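Bottles, Trays and a Very Large Table

Bullton, gallery, March

Some people collect wine. We seem to have collected the things that go underneath it. What follows is a small gallery from an afternoon spent with a wooden tray, a copper wire rack and a few dark bottles, on a table big enough to seat a wedding party that had fallen out with itself.

The plan came from Akua Addo, who had been given the rack by an aunt and wanted to know whether it was furniture, sculpture or a trap. Jagadeesh Namboodiri brought opinions. I brought tape, having been told that tape was already there, and carried it home again at five.

1. The tray

Brown kraft paper, blue tape in squares, and one wooden tray with nothing on it. I'm fond of this tray. It has rounded corners, a raised rim and a swirl in the grain that makes it look more expensive than anything we would ever put on it. It also sits almost perfectly within its square, and if you knew how my kitchen drawers are arranged you would understand why I find that soothing.

Trays get a poor press. They live down the side of the fridge for 11 months and come out at Christmas to carry sprouts. Ours cost 34 pounds from Kidby, a sum I have never said aloud at home, and it deserves better.
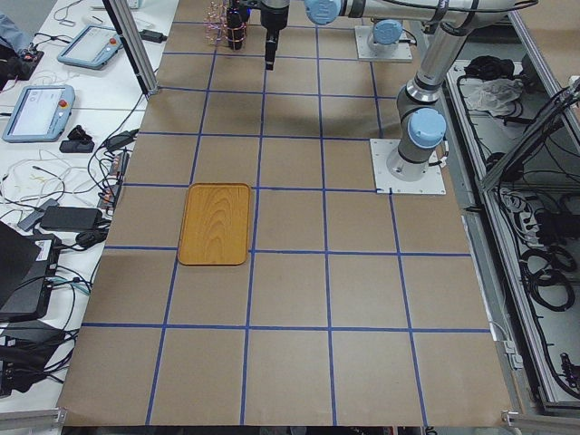 2. The rack gets its bottles

Copper wire, bent into loops, and the loops do all the work. There's no shelf to speak of. You offer a bottle to a loop and the loop either takes it or makes a noise like a dropped harp.

Akua's method is to hold the bottle by the neck, keep it upright until it's over the rack, and only then think about angles. Jagadeesh prefers to think about angles first, out loud, for some time. His way is no safer but you do learn a lot about angles.
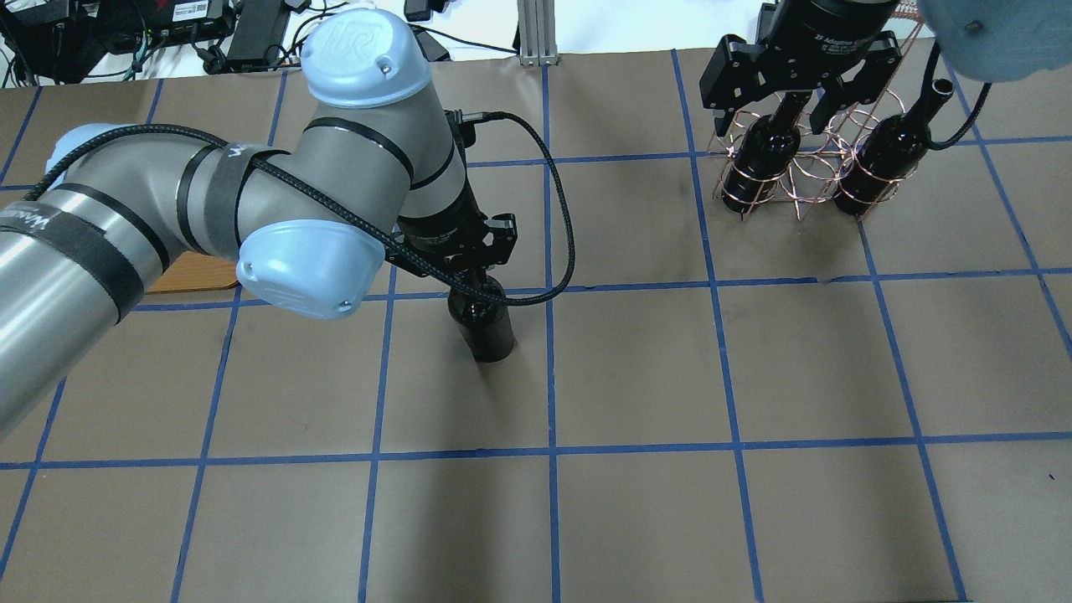

The instructions that came with it were one folded sheet from Tsao, with a drawing of a bottle, a drawing of a rack and an arrow. The arrow pointed both ways. Kamala Poojary has pinned it up above her desk, where it has been taken for a philosophical statement by at least one visitor.

If you have a similar rack, try it with an empty bottle before you trust it with the good stuff. And put something down first. Wire feet on a polished table will leave you a souvenir, and it won't be the sort you can post to your mother.

3. Squares

The table deserves an entry of its own. Blue tape one way, blue tape the other, and the whole top turned into something between a chessboard and a seating plan. I've become a bore on the subject of squares. Once a surface has been divided up, you start to notice that everything you own is slightly too big for its place, and then you go home and look hard at the sideboard.

Deepika Reddy thinks a grid makes people tidier. Gangadharan Ramasamy thinks it makes them argue about borders. I have watched both happen over a single teapot. My own sideboard is now marked out in pencil, and the fruit bowl has been warned.
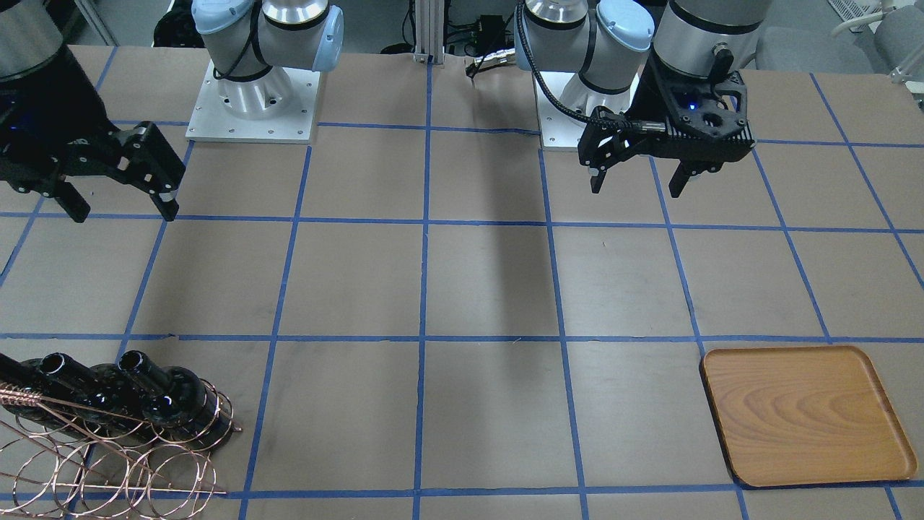 Does wine really have to be kept on its side?

For bottles with a cork, it's the usual advice if you mean to keep them for a good while, as the wine stops the cork drying out. Screw caps don't care. Anything you're going to open this week can stand wherever it likes, and in our house that means next to the toaster.

4. The rack, occupied

I'd expected to dislike it. I'm suspicious of anything that takes up that much room to hold so little, and for the same space Alar will sell you a plain pine crate that does the job and can be sat on. But the tall back with its narrow point has grown on me, and dark glass against copper is a handsome pairing, even if you suspect the designer had never met a duster.

Akua has decided it's furniture. It's going in her hall, on the low bookcase, where it can be admired by guests and walked into by everybody else. She has asked for the tray as well. I've told her it is up to 500 years old and can't be moved.

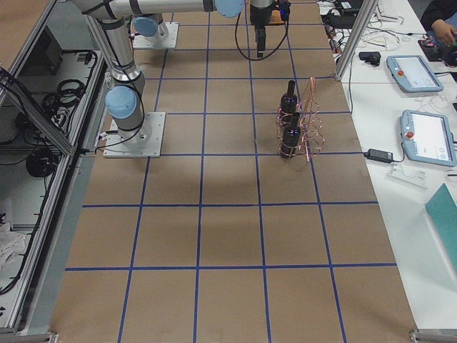 Copper wire wine rack with two dark bottles, on brown paper.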